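Wistavura Two-Arm Bench
Set-up guide for open evenings
Section 4: The green sheet demonstration

Prepared by Ea Lauritsen, Drundholm workshop
Issued 2020-05-07

Use this section when visitors will be standing near the bench. For demonstrations without an audience, follow section 3.

4.1 Before visitors arrive

1. Check that the front table is level and wipe it down. Grit under the sheet will stop it sliding.
2. Keep personal items on the back table. Nothing but the sheet and the arms' own cables should be within reach of the grippers.
3. Switch on the Brellano controller and wait for the ready tone.
4. Home the left arm first, then the right.
5. Open and close each gripper twice. Listen for clicking.
6. Set the speed limit to 378 on the controller dial. The workshop setting of 1370 must not be used with visitors in the room.

CAUTION: Stay behind the floor line while the arms are homing. The elbows swing out further than the grippers do.

4.2 Placing the sheet

7. Take one green sheet from the stock and lay it flat between the two grippers.
8. Check that both arms can reach it without stretching.
9. Bring the grippers in slowly until they face each other across the sheet.
10. Start the Daher viewer on the laptop and select both wrist views.
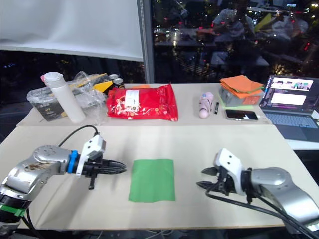
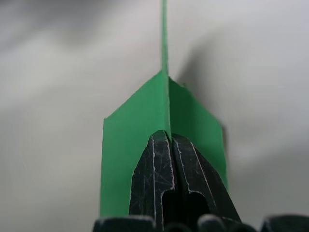
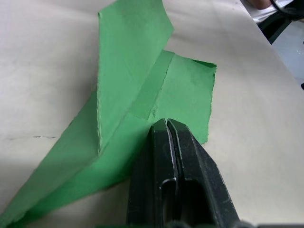
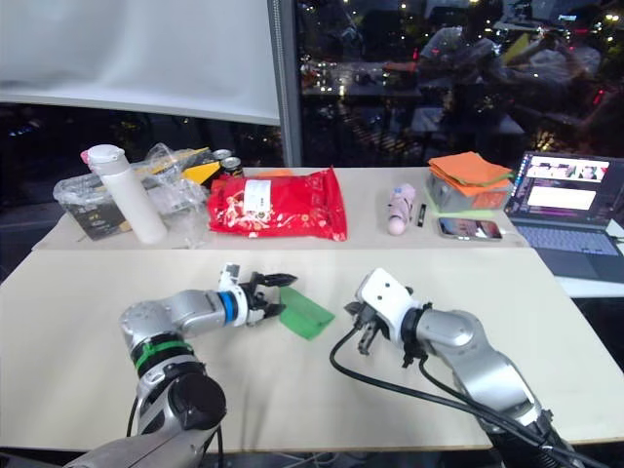 Figure 4-1. Sheet work on the front table. The first and last pictures show both arms; the second and third are close views of a gripper at the green sheet.

4.3 Running the demonstration

11. Tell visitors which arm will move first.
12. Press START and take your hand off the panel.
13. Leave the sheet alone while the arms are working, even if it moves out of place. Use PAUSE if it needs straightening.
14. When a fold has been made, pause and let visitors look at the wrist views before going on.
15. To repeat, open both grippers, remove the sheet and go back to step 7.

NOTE: A creased sheet does not lie flat and should not be used for a second run. Put it aside for visitors who want to take one home.

NOTE: Scuffs on the gripper fingers are normal wear. Replace the fingers at 3000 closing cycles, or sooner if a sheet slips twice in one evening.

CAUTION: Do not let visitors lean over the front table to look at the grippers. Point them to the laptop.

4.4 Closing down

16. Open both grippers and park the arms.
17. Switch off the controller, then close the viewer.
18. Enter the number of runs in the bench log, with any stops and the reason for each.

The bench will next be shown in September. Spare fingers should be ordered from the Drundholm stores before then, using the form in section 7.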